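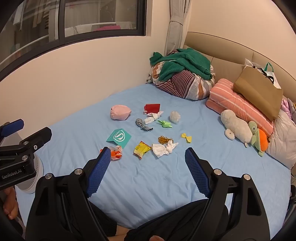
Von Valdemar Eskildsen | Stand: 2025-01-21
Lesezeit: 3 Minuten
Suche im Handbuch Suchbegriff eingeben Los

Siltier Vorführhandbuch
Abschnitt 3: Station »Bett abräumen« am Tag der offenen Tür

Die Station zeigt den Gästen, wie mit Handgreifern kleine Gegenstände von einem Bett aufgenommen werden. Gearbeitet wird zu zweit, jede Person führt einen Greifer. Für Aufbau und Probelauf sind 40 Minuten einzuplanen.

Aufbau

1. Spannbettlaken glatt ziehen und an den Ecken unter die Matratze schlagen. Ein einfarbiges Laken verwenden.
2. Decken, Kissen und Plüschtiere an das Kopfende schieben. Sie bleiben während der Vorführung liegen.
3. Kleinteile in der Bettmitte verteilen. Geeignet sind Taschentücher, Verpackungen, gefaltetes Papier und kleine Stoffteile.
4. Beide Greifer einmal ganz öffnen und schließen. Die Backenbeläge auf Fusseln prüfen.
5. Speicherplatz prüfen. Eine Vorführung belegt im Siltier-Profil »Gäste« höchstens 172 MB.

Hinweis: Harte oder scharfkantige Teile gehören nicht auf das Laken.

Achtung: Finger nicht zwischen die Backen halten. Kinder führen einen Greifer nur in Begleitung. 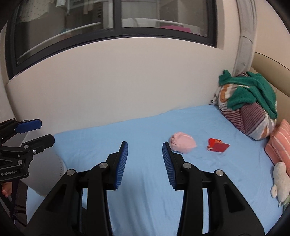

Durchführung
Text: Brynhildur Baldursdóttir, Hviid

Die erste Runde läuft mit wenigen Teilen, etwa einem rosa Stoffbündel und einem roten Papierumschlag. Die Gäste stehen dabei am Fußende.

1. Aufnahme starten und den Beginn laut ansagen.
2. Greifer geöffnet über das Bett führen. Die Backen zeigen nach vorn.
3. Das weiche Teil zuerst greifen. Backen langsam schließen, anheben, neben dem Bett ablegen.
4. Papier an der Kante fassen. Rutscht es weg, neu ansetzen und das Laken nicht mitziehen.
5. Aufnahme beenden, Teile zurücklegen, an die nächste Gruppe übergeben.

Hinweis: Zwischen den beiden Greifern Abstand halten. Berühren sie sich, wird der Durchgang im Protokoll als »Kontakt« vermerkt und wiederholt. 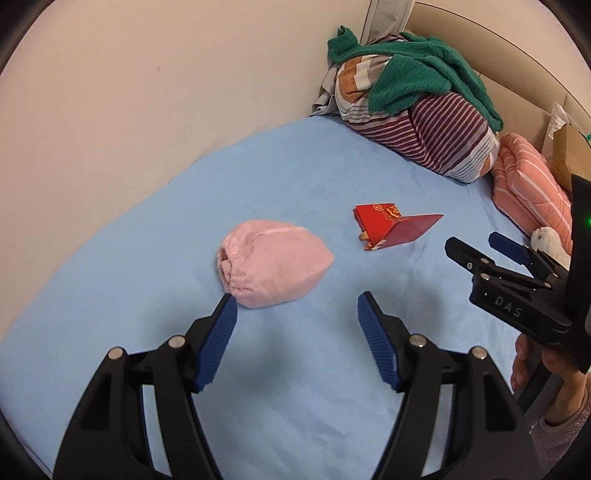
Beim Probetag in Toldale kam aus dem Publikum der Einwand, man solle den Leuten vorher sagen, dass die Hand am Griff zum Verfahren gehört; wer einen selbstständigen Roboter erwarte, warte sonst die ganze Zeit darauf. Der Satz steht seit März in der Begrüßung und darf dort nicht gekürzt werden.

Abbau

1. Aufnahmen auf den Stationsrechner übertragen. Der Balken muss bei 100 % stehen, bevor die Geräte ausgeschaltet werden.
2. Kleinteile in den Beutel zurücklegen.
3. Laken abziehen und Greifer im Koffer verstauen, Backen geschlossen.

Weiter mit Abschnitt 4: Station »Tisch«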